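Folding rig with hand-held grippers: pad rubber peeling and (maybe?) eating sweaters
Cotach Community Forum > Grippers and End Effectors > Troubleshooting
2 pages, sorted by oldest first

knitwit_raelene
Member
Posts: 688
Location: Fludthorpe

Hi all! Long-time reader, and I finally have a problem worth posting about. I've been having a blast recording sweater folding demos with a hand-held two-finger gripper (the plain black parallel kind, brass eyelets at the pivots, nothing fancy). Thick knits are so much more fun than the towels everybody starts on. They slump, they stretch, they fight back, and when a fold comes out square you want to run around the room.

Anyway, the fault. My grip has been getting worse on hems. I'd close on the ribbing, lift, and the fabric would slide out of one side of the pinch. I blamed my own hands for ages. Then I scrolled back through the recordings with the fingers open and finally looked at the pads instead of the sweater. The right one is coming apart along its lower edge and there's a wrinkle further up where the rubber has buckled. The left is scuffed but it's still holding together.
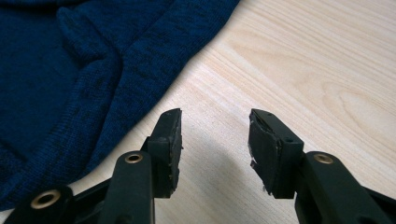 Mojtaba Ebrahimi
Member
Stop using it on clothes until you've changed that pad! A lifted edge is a hook. Yarn gets under it, you pull, and now you've got a snag and a bigger flap for the next one. I lost a really nice cardigan this way before I learned to check.

knitwit_raelene
Ha, well, about that. Keep reading, because it gets worse. I was going to save it for a second post.

ilker_e
Moderator
Raelene, before everyone piles on with glue advice, which pads are they? Stock, or the stick-on sheet cut to size? They fail in different ways. Stock ones in my experience wear smooth. Stick-on sheet creeps sideways under load, then buckles, then peels from whichever edge takes the pull. A wrinkle higher up plus fraying low down sounds like creep to me.
İlker Eren

knitwit_raelene
Stick-on sheet, cut by me with kitchen scissors. I can hear you all sighing from here. I bought it from Clukard when they had the offcut bundles. It gripped so well at first! Really, for cotton it was wonderful, I'd still recommend it to anybody doing T-shirts.

Myung-ja Baek
Member
I'm going to disagree with the moderator a little. I run the same sheet and I don't think creep is the main thing. It's skin oil. People touch the backing when they peel it, or they wipe the block with a thumb, and the adhesive never has a chance. Clean the block with rubbing alcohol, handle the sheet with tweezers, leave it clamped overnight. Mine have been on since September without a lifted corner.

ilker_e
Do you work with wool or thick knits, though? I believe you about the cleaning, but shear on a flat cotton shirt is nothing next to somebody hauling a sweater across a table by its hem.

Myung-ja Baek
Mostly shirts, fair point. I do drag them around plenty — but yes, lighter.

Mojtaba Ebrahimi
Could be both. Bad bond first, then the drag finishes it off. Raelene, what was the worse thing?

knitwit_raelene
OK! So the worse thing. I had a dark bit of something caught between the fingers, right by the edge of the sweater. Crumpled up, with thready ends hanging down. My heart sank, I was sure I'd torn the knit. The sweater is navy and the pads are black, so on the recording I can't settle what the scrap is made of. It's one of those things where you'd think you could tell, and then you zoom in and it's dark fluff either way.

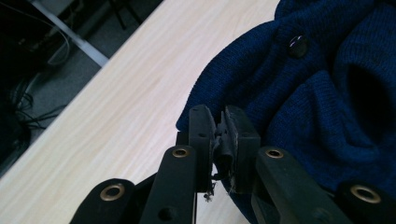 Scrap in the pinch, button side of the sweater on the right.

Irén Győri
New member
Hello from a knitter who mostly lurks! Please look at the garment before anything else. Lay the edge flat and follow the stitches with a fingertip. If a loop is broken you need to catch it with a safety pin before it runs. If it's only pulled, you can ease it back from the wrong side with a crochet hook and it'll hardly show.
For the scrap itself, pull it apart under a bright lamp. Yarn gives you long fibers that separate. Rubber stretches, then snaps. You'll know in seconds.

knitwit_raelene
Irén, what a great answer, thank you! I've put the scrap in an envelope and I'm going to do the lamp test tonight once the house is quiet. Safety pins are standing by.

Mojtaba Ebrahimi
Whatever it is, throw out the takes from when the pad started going. You'd be teaching a policy to grab, slip, grab again. Ours learned exactly that. It would pinch a hem, let go, and re-pinch every single time, even with brand new pads on. Took us weeks to work out it was copying a bad finger.

Myung-ja Baek
I wouldn't throw them out! Tag them. Recovery from a slip is useful data, and you can't easily fake it later. Clean folds only gets you a robot that freezes the first time something goes wrong.

Mojtaba Ebrahimi
Recovery from a slip, sure. Recovery from a slip caused by hardware the robot won't have is another matter. The fabric moves differently when only one side is holding.

ilker_e
I lean toward Mojtaba here, with a compromise: keep them in a separate folder, train without, then add them and compare. If Raelene has the patience.

knitwit_raelene
I have the patience! I don't have the disk space, but that's fixable. Separate folder it is.

One question before I cut new pads. Has anybody tried the Hong molded ones? They screw on from the back so there'd be no adhesive to fail, and I love that idea. My worry is that a harder face won't hold ribbing.

Myung-ja Baek
Tried 2 sets. Held fine on ribbing, a bit slippery on anything silky. Round the corners with fine sandpaper before you let them near a knit.

ilker_e
Also, new habit for everybody reading: open the fingers and look at both pads at the start of each session, and again at every battery swap. I'm adding it to the pinned checklist. If you find a lifted edge, stop there and change both pads together so the grip stays even.

Irén Győri
And check for crumbs of rubber in the sweater before it goes near anyone's face or a washing machine. A lint roller gets most of it.

knitwit_raelene
Lint roller, lamp, tweezers, alcohol, pins. My desk looks like a tiny hospital and I'm having the best time. Ordering the Hong pads now, will post the lamp result on page 2.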